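Search this site Search

Demonstration Room Safety Checklist – Household Robot, November Open Day
Site: Dutunport, Jiven ground floor room
Inspector: Ilaria Sartori
Robot lead: Corrado Zanetti
Received for filing: Lucrezia Bellini

To be completed before each visitor group enters. Items marked C carry a comment and must be closed before the 16:00 group.

Section 1. Furniture and work area

1.1 Desk surface clear within reach of the hand – Pass
1.2 Desk stable under hand contact – Pass
1.3 Cables under and beside furniture secured – C

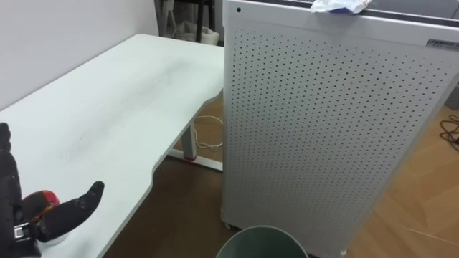

Comment on 1.3: Loose cable on the floor is to be gathered and tied back from the walking line. Visitors remain behind the tape until Mr. Zanetti confirms. The same comment was entered at the Alimance visit and should not have to be entered again.

1.4 Visitor group no larger than 8 – Pass
1.5 Visitor line marked at the door side – Pass

Section 2. Robot, carrying task

2.1 Emergency stop tested by the operator and by one other person – Pass (C. Zanetti, G. Zanetti)
2.2 Container empty of liquid before the first run – Pass
2.3 Robot cables clear of feet during carrying – C
2.4 Fire equipment reachable without crossing the robot's path – C

Comment on 2.3: One person is to be assigned to the cables for the full demonstration and is to have no other duty. Gemma Zanetti has accepted this for the morning groups. A name is still needed for the afternoon.

Comment on 2.4: Starting position to be moved toward the center of the room. Recheck before opening.

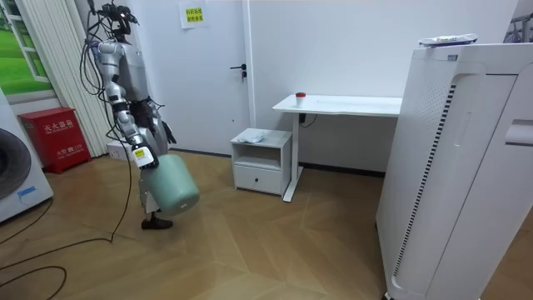
Carrying task, green bucket held by the rim.

Section 3. Robot, tidying task

3.1 Items for pickup are light and have no sharp edges – Pass
3.2 Appliances near the task stand firmly and do not roll – C
3.3 Operator has a clear view of the gripper – Pass
3.4 Power strips outside the visitor area – Pass

Comment on 3.2: Check any casters before each run. If an appliance shifts, stop the run and reset. Do not steady it by hand while the arm is powered.

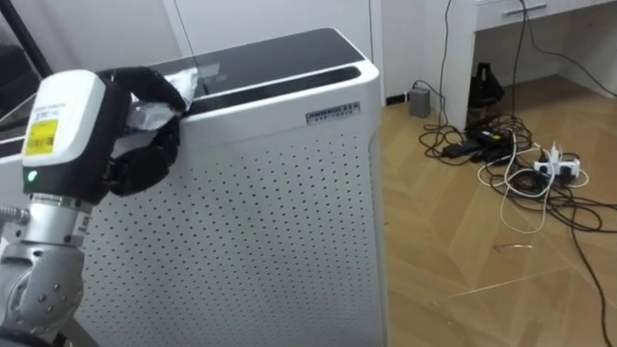 Section 4. Sign-off and open items

Items checked: 16, including those on the Costa entrance sheet. Open comments: 1.3, 2.3, 2.4, 3.2. Valdemar Sveinbjörnsson will review the open items with the robot lead and initial each one.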